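Week 6: Envoys, visits and what gets said at the airport

Hi all! I promised short notes this week, so these are short (ish). We're looking at how a mid-level diplomatic trip gets explained to three audiences at once: the host, the host's neighbor, and the people back home.

Our case is the June visit to Pamov and Zorance. I love this one, because the envoy gave the same speech twice with one paragraph swapped, and both capitals noticed within a day.
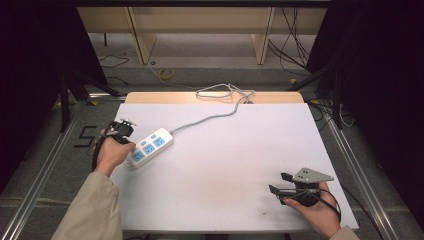
One of you wrote on the class board that the swapped paragraph was probably meant to be noticed, and that a leak would have cost less than a formal note. I like that a lot! Bring it on Tuesday and we'll argue about it.

For the reading, do the Pamov communiqué first (2,265 words, sorry) and mark every place where "dialogue" shows up without a verb of commitment near it. Then skim the Zorance version, which is nearly 1,000 words shorter.

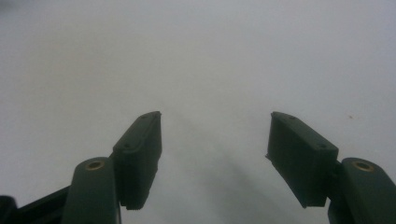
Response paper

One page, please. Pick a sentence from either text and tell me who it was written for. It's worth 50 points, and you can email it or leave it in my box at the Carkville building.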